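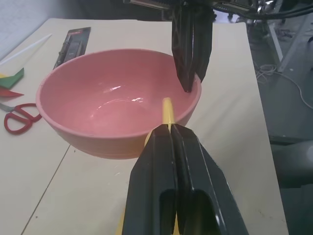 Pink bowl with a yellow handle at its rim.

Nov 18, 2018 | By the Sterkelix documentation desk
6 comments | 8 shares

Section 3. Setting up the reading library for restraint and forfeiture matters

In this section you will prepare the Sterkelix library so that your office can keep legislation, judgments and textbook chapters together with one matter. It is supposed that the program is already installed and that you have received your office key. If you have not the key, please go back to Section 2.

Sterkelix does not give legal advice and it does not check if a judgment is still good law. The program stores what you put in it.

Before you start

You need an account with the role Librarian or Owner. A Reader account can open the library but the Set-up menu will be grey. Close the Trundex viewer on the same computer, if you use it. Both programs lock the same index file, and the one which opens second will show an empty list.

Creating the library

1. Open Set-up and choose New library.
2. Type a name. The name can have up to 200 characters, but a short one is easier to read in the side column. Please do not use the name of an accused person. Names of libraries are visible to all users of the office, also to those who cannot open them.
3. Choose the jurisdiction. This choice decides how the citations are sorted, and it cannot be changed afterwards. If the matter concerns more than one jurisdiction, choose the one where the restraining order was applied for.
4. Choose the storage folder. A network folder is permitted. A removable drive is not recommended.
5. Press Create and wait until the green line reaches the end.

Note: When the green line stops before the end, do not press Create again. Press Check folder. In most cases the user has no permission to write in the folder, and your system administrator must correct it.

Adding documents

6. Open the new library and press Add. You can add PDF, EPUB and plain text files.
7. For each file select a type: Act, Regulation, Judgment, Book or Article. The types are used in the search, so a wrong type will hide the file from some colleagues.
8. For a judgment, fill in the court, the year and the medium neutral citation, if there is one. Older judgments have often only a report citation. Leave the other field empty in this case and do not write "none".
9. For a book, enter the edition and the chapter. If you have bought only one chapter from the publisher, mark the box Partial work.
10. Press Save. The file is now in the queue for indexing.

Indexing is done in groups of 8 files. You may continue your work while it runs, but the search will find only the groups which are already finished. Scanned pages need more time than pages with real text — a long scanned judgment is better left for the evening.

Caution: A scanned document is searchable only after text recognition, and the recognition makes mistakes with footnotes and section numbers. Before you copy a passage into a submission, compare it with the original page.

Restricted documents

Some papers in a forfeiture matter are under a suppression order or are protected by legal professional privilege. Do not keep them in the general list.

11. Mark the file and choose Restrict.
12. Add the users who may open it. The owner of the library is added automatically and cannot be removed.
13. Write the reason in the field Basis, for example the date of the order. The reason is printed in the access log.

Note: Restricting a file does not remove copies that a colleague has saved earlier. You have to ask for them separately.

Caution: E-books that carry a licence for one reader must not be shared by way of the library. Use the type Book and the box Single reader. The other users will then see the title and the catalogue details, but not the text.

Importing from Jerkitz or Mazza

Libraries made with Jerkitz can be imported directly from version 6 onward. Choose File, then Import, and show the program the folder with the export. Highlights are taken over, but coloured tags become plain ones.

Mazza exports must first be saved in the open format. In Mazza the setting is called Exchange file. Comments longer than 200 characters are cut at the import, so please print them before if they are important for you.

After an import, open three or four documents at random and look if the page numbers agree with the old program. If they do not agree, delete the imported library, set the option Count cover page and import once more.

The weekly backup is described in Section 4.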